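The Destent Shallow Tray, Reviewed by Someone Who Loses Hair Ties

Bedroom storage, small stuff. Tuesday's purchase, still speaking to me.
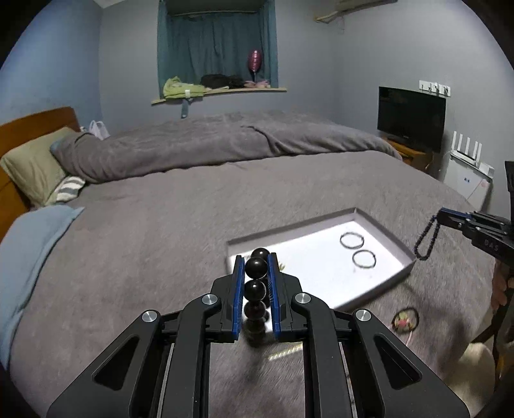

Does a tray with no compartments keep a bead necklace from tangling?

Only if you lay it in a loose loop and put nothing on top. The raised edges stop things rolling off onto the bed and that is all they do.

I bought mine in white after my sister-in-law, Luana Rezende, got tired of finding my jewelry in the sheets. It's a rectangle. It has sides. Destent's leaflet runs to 5 languages on the subject, and I read two of them.

Black rings and black beads show up nicely against the white, and so does every crumb and speck of lint I have ever owned. It wipes clean in a few seconds. Small hair ties still end up next to it, but I blame my aim.

My old Koslow box had a lid, a mirror and a drawer that stuck - I kept batteries in it. The tray is easier to live with, though it slides around on a soft bedspread if you sit down too hard.

Four stars. The missing one is for the price sticker, half of which is still on the bottom.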